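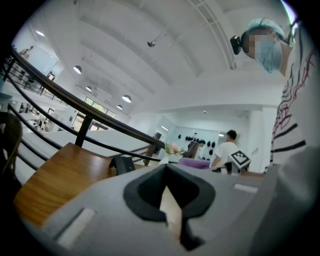
4.2 Do people dress for the task or for the room?

Earlier work on household chores tends to assume that protective clothing follows the job. Our material gives only weak support for this. Of the 3001 sessions logged in Drelundale homes, 2624 came with a usable note on clothing, and in 479 of those the person wore a cap, a mask or both. The notes do not show that these sessions were dirtier or longer than the rest. We are therefore wary of the reading put forward in the Amundsen survey, where a covered head is taken as a sign of kitchen work.

Figure 3 is a case in point. The person wears a light blue surgical cap and a light blue face mask over an ordinary striped shirt, and the furniture nearby is a wooden table and a wicker chair, with a staircase railing behind. A coder using the Clarko scheme would have to score the clothing as "high protection" and would then be pushed toward a food or cleaning label. Neither label can be drawn from the furniture. We left the session as "unassigned," along with 28 others where the two coders could not agree.

It may be objected that a larger sample would settle the matter. We doubt it. The Hindex categories treat clothing and room as separate scores and then add them, so a mistake in one is simply carried into the total. More sessions would give a steadier number without telling us what it measures.

Figure 3. Cap and mask worn near a table and staircase. Clothing score high; room score open.

We return to the unassigned sessions in Section 5, where they are dropped from the main comparison and reported on their own.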